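Where the handoff went wrong

So the plan for our March block was simple: two arms, a pile of cups, and a handoff in the middle of the table. Left arm picks up, right arm takes over, cup goes on a tray. Carter Perron and I had 127 handoffs logged in Sisach (our control script) before the first bad one, and I was feeling pretty smug!

Then the right gripper started closing late. Not every time, which made it so much worse to chase. Of the next 71 tries, 20 ended with both grippers squeezing the same cup and pulling in different directions. One mug lost its handle and I said a word Ms. Leclerc heard from the hallway.
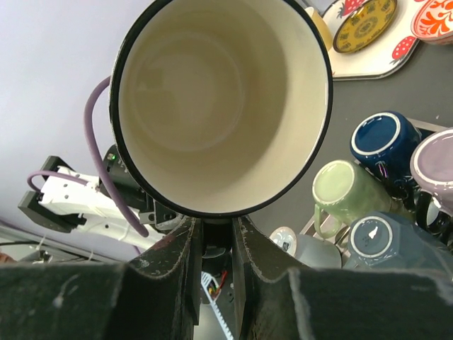
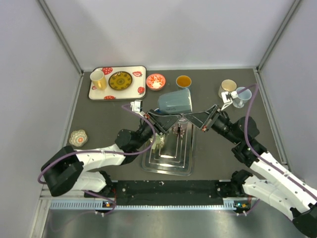
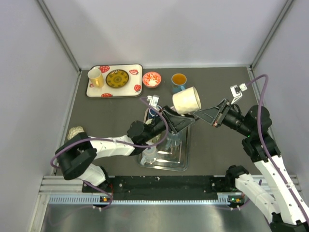
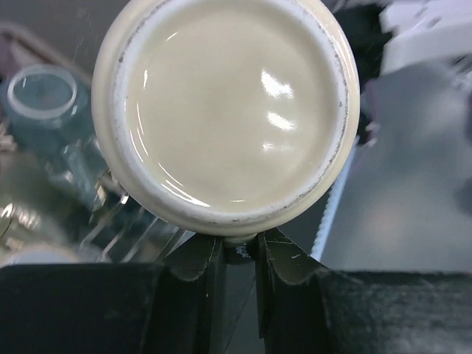 Cups and mugs in the grippers, from the wrist and from outside.

Driss Younis
Student, Friesen robotics lab, software and testing

I blamed the cables first, then the glossy glaze, and wasted two afternoons on each. Carter found it in the end. Sisach was waiting 900 milliseconds on the right side for a "grip confirmed" message, and when that message got lost it just carried on as if it had come. My code, my bug (sorry, Carter).

Now a missing message stops both arms and they hold still until one of us clears it. We also moved the stop button to where you can reach it sitting down. I still want to rerun the whole set with the glass mugs, and the force limits need another look before the next group gets the table.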